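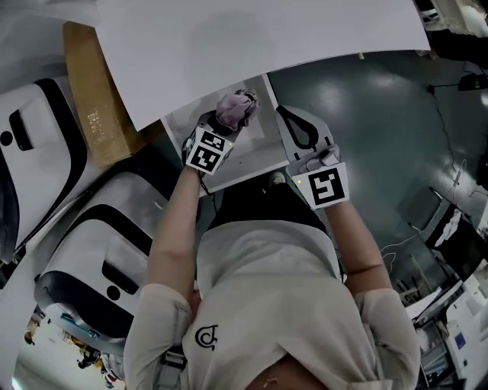

By Évan Besson

The outdoor optics shop Hindwood has started to sell a new spotting scope from the maker Huet, and the first pieces went to customers in Flinport on Friday. The scope is called the Dristance. It is made for birdwatchers, hikers and people who like to look at ships from the harbor wall, and it takes the place of an older model that the shop stopped ordering in May.

The Dristance comes in one version only, with a straight eyepiece. Huet had planned an angled version too, but it is delayed and the company does not want to give a date. This will disappoint some buyers, as the angled type is easier to share between a tall person and a short one. Those who watch from a car window usually prefer the straight type and will have no complaint.

The most important change is in the focus. The old model had a single ring around the body, which was stiff when the weather was cold and almost impossible to turn with thick gloves. On the new one there are two small wheels on top, one for quick movement and one for fine movement. I tried it for an hour on the north side of the harbor, in a wind that was not friendly, and I could follow a cormorant from the breakwater to the outer buoy and keep it sharp most of the way. The fine wheel is very good. The quick wheel is a little too loose for my taste, and it moved two times when the scope was in my bag.

The picture in the eyepiece is bright in the center and becomes softer toward the border, which I find normal at this level. I saw a thin purple line on the white hulls against the sky at the strongest zoom. On birds and on stone I did not notice it. People who wear glasses should twist the eyecup all the way down, and then they can see the full circle.

Huet gives a guarantee of 6 years on the lenses and the body. The tripod foot and the carrying case are not included in this guarantee, and it is good to know it before buying, for the foot of the old model was its weak point. The new foot is made of metal and has a wider plate. It fits the tripod heads that Hindwood has on its shelves, but owners of older heads may need a small adapter, sold separately.

Hindwood received 200 scopes in the first delivery and has divided them between its 4 shops. The one in Flinport, on the street behind the fish market, received 119 of them, more than all the others together. The manager there told me that the list of reservations was already long before the boxes arrived, and that customers with a reservation will be served first. Their scopes will be kept behind the counter for two weeks. After this time they go back on sale.

The shop also accepts the old model in exchange, with a reduction on the price of the new one. The lenses must be free of scratches and the original caps must be present. A broken foot is not a problem. The shop cleans the exchanged scopes and lends them to the local bird club for its beginner walks.

A second delivery is expected before the autumn migration, but Hindwood has not said how large it will be. Anyone who wants to try the Dristance before deciding can do so at the Flinport shop, where one is standing on a tripod at the upstairs window, with a view over the roofs to the water. The best light there is in the late afternoon, and the staff ask visitors to leave the tripod where it is.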